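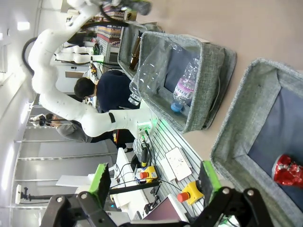

Grestmont Mill Conservation Project
Progress report to the Nudora Fund, second period, to the end of March

We reached the roof! When we last wrote, the scaffold was up on the north side and we were still waiting on the slate. The slate has come, it matches well, and 1119 pieces are now on the north slope above the carding room. The roofers saved what they could of the old slate and grouped it on the river side, where people will see it from the footbridge. It looks wonderful from down there, even with the tarps still flapping on the other half.

The carding room ceiling gave us our best surprise of the period. Under the later whitewash there is a painted border, dark green with a thin ocher line, running the full length of the east wall and turning the corner by the hoist door. Our paint conservators from Hoàng Conservation opened 32 small test windows and found the border in nearly all of them. They advise cleaning it by hand and leaving the worn stretches as they are. We agree, and we have moved the lime plaster work to the south rooms so they can have the space to themselves until June.

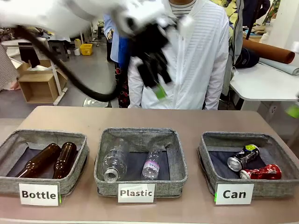 Windows are moving along nicely. The Kaltar workshop has taken out 67 sashes and has finished the first batch, with the original glass kept wherever it was sound. The rest are racked on the ground floor with their tags on. Tagging has been on our minds in general, as the site sorting plan you asked for is still only a draft. Baskets with a plain printed card in front, Bottle, Plastic, Can, are about as clear as such a thing can be, and we would like the lunch area to be that easy to read. Old nails, lead and broken glass already go out separately.

Open days went better than we dared hope. We had 206 visitors over the two Saturdays, many of whom had family who worked at the mill, and several brought pay books and photographs for us to scan. One loom fitter's notebook has a sketch of the line shaft that answers a question we had been stuck on since the survey.

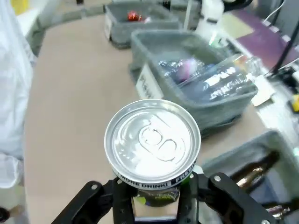
The scans are being cataloged now and will go to the county library with the survey drawings once we have signed permissions from the families.

Problems: the wheel pit is worse than the survey showed. Two of the stone blocks under the bearing have shifted, and we can't set the new timber until they are pinned. The engineer's drawings are due in April. We expect to cover the cost from contingency and are not asking for more money at this stage, but the wheel will not turn by midsummer as planned. Early fall is more likely.

Next period: south slope of the roof, second batch of sashes, border cleaning, wheel pit repair. The spending table is attached separately. If you would like to come up the scaffold before it moves, any Friday morning is good. Please bring boots.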